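Stivar Accord

The Stivar Accord is a local peace agreement between the two halves of the river town of Stivar, the upper quarter of Gosia and the harbour quarter of Junow, which had been at odds, on and off and with varying degrees of bitterness, for the better part of two generations. It is remembered with real affection by the people who live under it, and it is still read aloud in both quarters every March, usually by schoolchildren and usually much too quickly.

Background

The quarrel began over mooring fees and, as these things so often do, gathered up a good many other grievances along the way. Gosia held the upper town and the grain stores; Junow held the quays and, with them, the only deep water for a long way in either direction. Each quarter kept its own armed watch. After the bridge shootings, in which 16 people died over a single night, most of them dock labourers walking home from the late shift, the provincial government imposed a curfew and closed the bridge to all but ambulances.

The closure was meant to last a fortnight and lasted through two winters. Families who had neighbours, cousins and in some cases a favourite bakery on the far bank took to shouting news across the water at low tide.

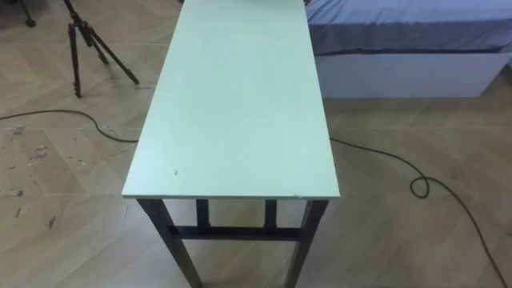
Negotiations

Talks opened in the Tiongson Hall, a former customs shed on the midstream island that neither quarter had ever thought worth claiming. Each side sent three delegates, and a retired magistrate from the provincial capital took the chair. The sessions were long and the heating was poor – the minutes record a good deal of grumbling on both points – but the delegates kept coming back, even after a grenade was thrown at the Junow watch-house in the second week.

The hardest question was the watches themselves. Gosia wanted both disbanded at once, while Junow, with the smaller force and the longer list of dead, asked for a staged handover under outside supervision. The chair's compromise, known locally as the Harbour Clause, placed both forces under one roster with mixed patrols, and it was this clause that finally brought the reluctant Junow delegates around. 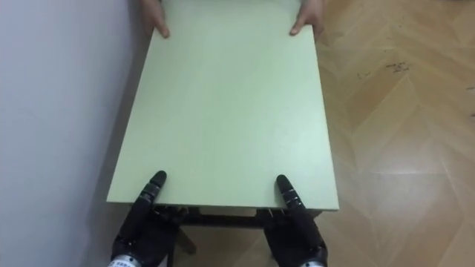

Photo: Tiongson Hall Archive

Terms

The Accord runs to 13 articles, several of them only a sentence long. Article 1 reopens the bridge at all hours. Articles 2 to 6 deal with the watches and the surrender of weapons, and Article 7 sets a common mooring fee, to be reviewed each January. The later articles cover compensation for bereaved families, the return of seized boats and the upkeep of the cemetery wall, which had been damaged by gunfire from both banks.

Article 13, added on the final evening, provides that no funeral procession may be stopped or searched by anyone, whatever flag it carries. Older residents tend to speak of it as the heart of the whole document, and it has never been amended.

Ratification and aftermath

A vote was held in both quarters, with 3,423 ballots cast in favour and a clear majority on either bank. The joint watch began its patrols that spring. There was trouble in the first summer, including a scuffle at the fish market that came close to undoing everything, but the bridge stayed open throughout and the emergency curfew was allowed to lapse.

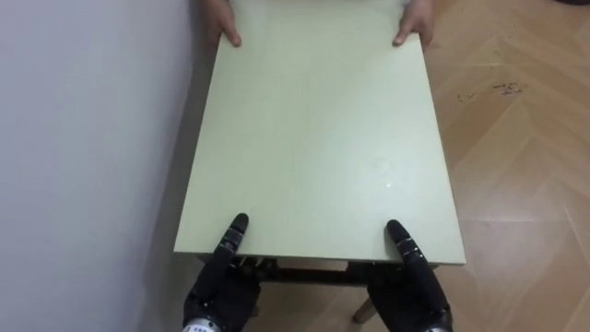
Article by Milagros Javier

Legacy

Historians of the province have been kind to the Accord on the whole, though some argue that the compensation articles were too modest and too slowly honoured. Claims from Junow families were still being settled a decade later. The joint watch has since been absorbed into the provincial police, and the mooring fee remains a lively subject of conversation every January.

See also: Tiongson Hall; Harbour Clause; Bridge closure (Stivar)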